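Week 10: Closed chains and the crank task
Notes by Eun-ji Min

Once a hand grips a crank, the handle can only travel on a circle. Position control alone fights that circle, and any small error in the estimated pivot turns into force at the wrist.

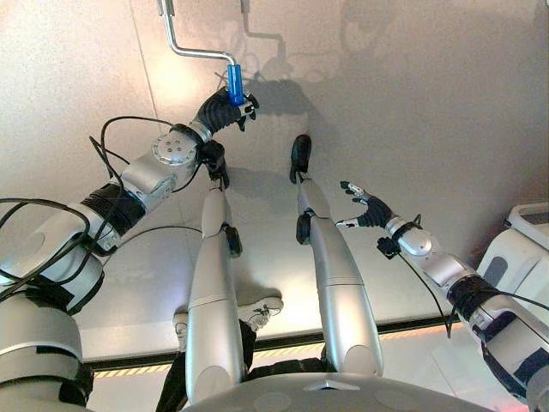

Split the task into 2 directions. Along the tangent, command velocity. Along the radius, command force and set the target to zero. The Siklow controller does this in the crank frame, so the pivot estimate has to be loaded first.

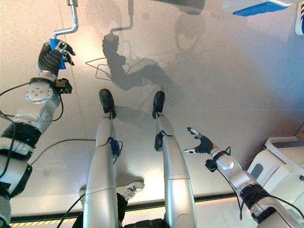
The pivot is fitted by least squares from logged hand positions. The Sakance log has 836 samples; drop the ones taken before the grip closed and 785 remain.

For Sunday: fit the circle, plot the radial error, and state which joint limit is reached first. Send questions to Eckhard Sperling.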